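Wollow (robot)

Wollow is a two-armed tabletop robot put together in a shared workshop in Tornora. It is meant to handle light kitchenware, mostly plastic bowls and plates, and is best known among hobby builders for the gap between what its project page claims and what has been shown. The name is also used, loosely, for the bench it works on.

Background

The build grew out of an earlier single-arm machine called Ko, which was taken apart for its motors. Work on Wollow began in August, and the parts list on the project page has 96 entries, some of them repeated. The page describes the robot as "ready for the home." No household is named as having used one, and the phrase has been questioned more than once on the workshop's own message board.

Design

Wollow has a left and a right arm, each ending in a black gripper with two fingers. The builders chose rounded finger tips to avoid marking the dishes. Total cost is given as 1240 dollars, a figure that leaves out tools, bench fees and whatever was salvaged from Ko. Members who have tried to price the same parts new have come up with a good deal more.

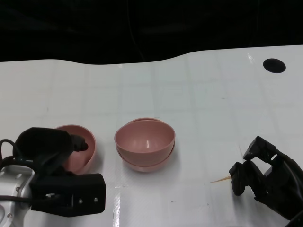 Wollow's grippers at either side of the white tabletop, with two of the pink bowls stacked.

The work surface is a white tabletop with a round hole in it. Glossy white is an odd choice for a machine that relies on cameras, as glare can hide the edge of a dish, and a matte grey cover has been suggested several times. The builders say the glare is good practice for real kitchens. They have not published a comparison.

Bowl stacking

Stacking is the task most often linked with the project. The usual set is made up of pink bowls of one colour, which makes the job easier than it would be with a mixed cupboard. A bowl is held by the rim or wall between the two fingers, then lowered onto or into another.

The project page reports 504 completed stacks. It doesn't say how many attempts were made, whether a person stepped in, or how crooked a stack may be before it is called a failure. Without those details the number means little. A later note adds plates and soft items to the task list, again with no results attached.

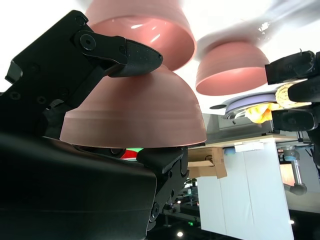 Rolluvden trial

Rolluvden, a second workshop, set out to copy the build from the published files. Its members got one arm moving and gave up on the other after finding that the bracket drawings did not match the parts list. They logged four faults, all in the wiring or the finger joints. Wollow's builders corrected the drawings but disputed the faults, blaming cheaper motors. Neither side has released its test notes.

Cameras close to the grippers are said to solve the problem of seeing around the fingers. At short range, though, the gripper itself takes up much of the view, and a bowl behind it can be partly hidden. How the software deals with this is not explained in the files.

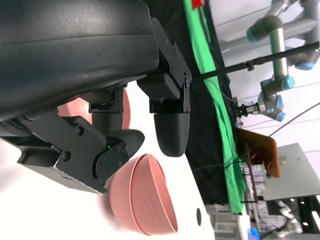
Status

Wollow is still listed as an active project in Tornora. The claim about home use remains on its page, and a promised parts kit has no price or release date.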